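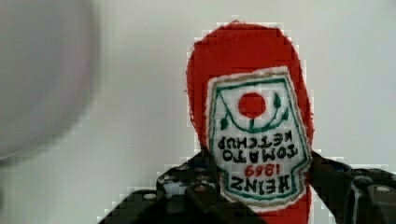
Open day at the Skollell toy workshop, Cikdale

I finally made it to the Skollell open day, and I had such a good time (the drive out to Cikdale is long, but go anyway!). They let us in at the side door and straight into the sample room, and I went a bit silly over the food plushes. The Heinz ketchup bottle won me over — soft, fuzzy red fabric, and a white patch on the front with all the lettering stitched. Even the year, 1869, is there in red, with a green vine curling by a round tomato.

Embroidery and labels

I could have stayed in this part all afternoon. One of the staff showed us how a patch gets its border, and how small letters tend to wobble when the felt shifts. Patches are boxed in lots of 1000 and the thread wall has 229 colors, each with a number on a card. I asked for a scrap of green and got a whole handful.

Stuffing and the shop

The stuffing room is loud and warm, and everybody came out with fluff on their sleeves. Kids could fill a small bear and close it up themselves, with help on the last stitches. The shop at the end is tiny, so the line moved slowly, but there was coffee from the Abbasi stand and I had two of their almond buns while I waited. The next open day is in December. Parking is behind the Ledisine building, up the gravel road.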